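Início | Programa | Aulas | Leituras | Avaliação

Imprimir esta página | Enviar por e-mail

Métodos de Inquérito, apontamentos da aula 6
Perguntas, respostas e o que se faz com elas
Docente: Annapurna Kulkarni
18 de fevereiro de 2025

Retomamos onde ficámos: a taxa de resposta. O relatório da Vendirness que distribuí na última aula anuncia na capa "586 inquiridos" e só na página dos anexos diz que foram enviados 1.591 convites. Façam a conta. Responderam menos de quatro em cada dez, e o relatório fala de "os clientes" do princípio ao fim, como se os outros não existissem.

Uma taxa baixa não condena um inquérito. Há estudos com poucas respostas e pouco enviesamento, e há estudos com muitas respostas e um enviesamento enorme. O que importa é saber se quem respondeu difere de quem ficou calado naquilo que se quer medir. A Vendirness perguntava pela satisfação com o serviço. É de crer que um cliente que deixou de usar o serviço em julho responda menos, e também que esteja menos satisfeito. O relatório não tem uma linha sobre isto.

Desconfiem também da palavra "representativa". Costuma querer dizer que a amostra tem a mesma proporção de homens e mulheres que a população, e talvez as mesmas faixas etárias. Isso não garante nada quanto às opiniões. Ponderar por idade corrige a idade; se a recusa depende do tempo livre ou da irritação com a empresa, a ponderação deixa tudo quase na mesma, com ar mais científico. 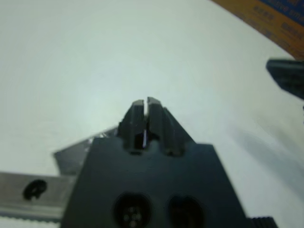 Como se distingue, então, uma amostra grande de uma amostra boa?

Pela forma como as pessoas lá entraram. Se cada membro da população tinha uma probabilidade conhecida de ser escolhido, o tamanho ajuda e a margem de erro significa alguma coisa. Se as pessoas se escolheram a si próprias, clicando num anúncio, aumentar o número só torna mais preciso um resultado que pode estar errado.

6.2 A redação das perguntas

Comparem estas duas versões, tiradas do questionário Trakano:

"Concorda que o atendimento melhorou?"
"Na sua opinião, o atendimento melhorou, piorou ou ficou igual?"

A primeira oferece uma resposta ao inquirido e pede-lhe que não levante problemas. Muita gente concorda por cortesia ou por cansaço, sobretudo no fim de um questionário longo (o Trakano tem mais de 600 palavras só de instruções, o que já devia ter preocupado alguém). Chama-se a isto aquiescência. Misturar frases positivas e negativas atenua o efeito na soma da escala, mas cria outro problema: há quem não repare no "não" e responda ao contrário do que pensa.

Perguntas duplas: "O pessoal é simpático e competente?" Quem acha que é simpático e incompetente responde o quê?

A ordem também pesa. Uma pergunta geral feita depois de cinco perguntas sobre avarias já não é a mesma pergunta.

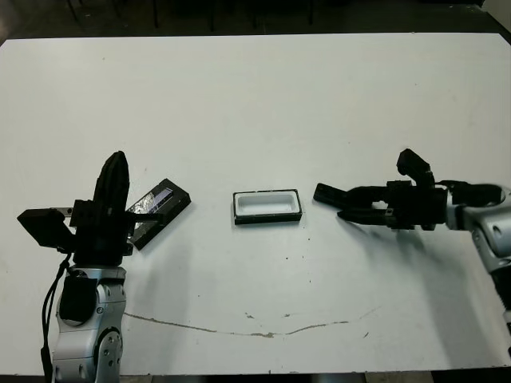

Tetsuya Wada objetou que, com este grau de exigência, nenhum inquérito passaria, e que uma empresa precisa de decidir com o que tem. É verdade que precisa. Mas decidir com dados fracos sabendo que são fracos é uma coisa, e pôr na capa uma percentagem com uma casa decimal é outra. Peço-vos apenas que, nos vossos trabalhos, a fraqueza venha escrita na mesma página do número.

6.3 A opção "não sei"

Os manuais dividem-se. Sem ela, obtêm-se opiniões inventadas na hora; com ela, alguns inquiridos usam-na para despachar. Prefiro incluí-la e relatar quantos a escolheram. O estudo Grindbridge apurou 727 respostas e retirou os "não sei" antes de calcular as percentagens, sem dizer quantos eram. Não sei o que fazer com esse resultado e não o usaria.

Para a próxima aula: reescrever as perguntas 4, 7 e 9 do Trakano e trazer a versão impressa. Hường Hồ e Ilango Annamalai apresentam o pré-teste.

Contacto: secretaria do curso | © Métodos de Inquérito | Voltar ao topo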